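# Datenkarte: Kerer-Schreibtisch, Simulationssatz zur Beschaffungsplanung

Suche Suchbegriff eingeben Los

Stand: 24. Mai

## Zweck

Der Satz dient Trenomia als Grundlage für die Budgetierung einer zweiarmigen Arbeitszelle. Geprüft wird, welche Reichweite und welche Greiferform am Zielort nötig sind, bevor Hardware bestellt wird. Training von Reglern ist nicht vorgesehen.

## Umfang

- 1,167 Episoden, davon 100 für die Abnahme zurückgehalten
- höchstens 1,000 Zeitschritte je Episode
- Format: Linia, ein Verzeichnis je Episode

## Budgetposten

- Arme und Greifer: Angebot Murín, gültig bis Januar
- Ersatzfinger: getrennt ausweisen – Verschleiß ist im Angebot nicht enthalten
- Rechner für die Simulation: vorhanden, keine Neuanschaffung

## Ansichten

Arbeitsplatz mit Organizer und roter Tasse, gerendert: 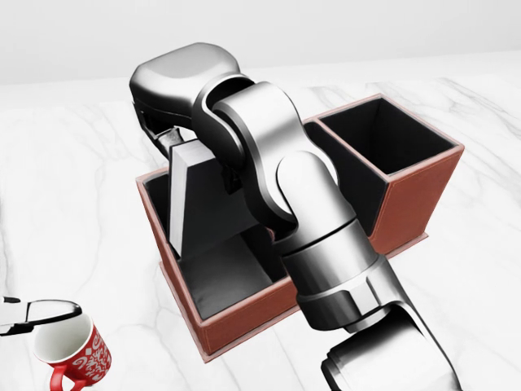
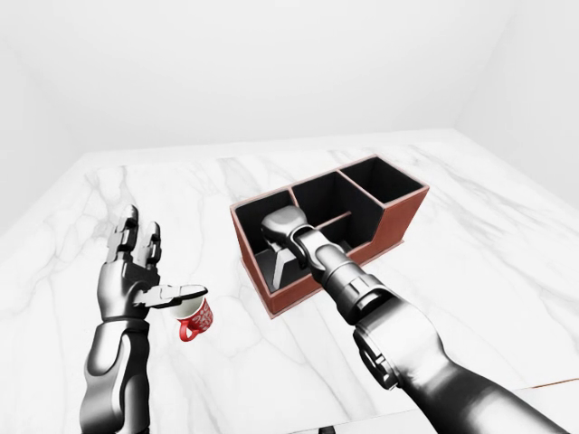
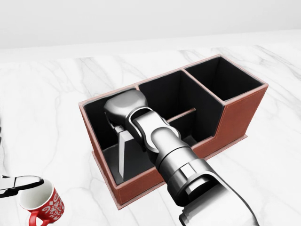
## Einschränkungen

Kontaktkräfte an den Fachwänden sind nicht kalibriert. Für die Auslegung der Greifkraft gelten die Messwerte des Lieferanten – nicht die Simulation. Taktzeiten nur als Vergleich zwischen Varianten verwenden. Die Deckenmontage wurde nicht gerechnet.

Kontakt: Trenomia, Projekt Kerer | © Trenomia | Nach oben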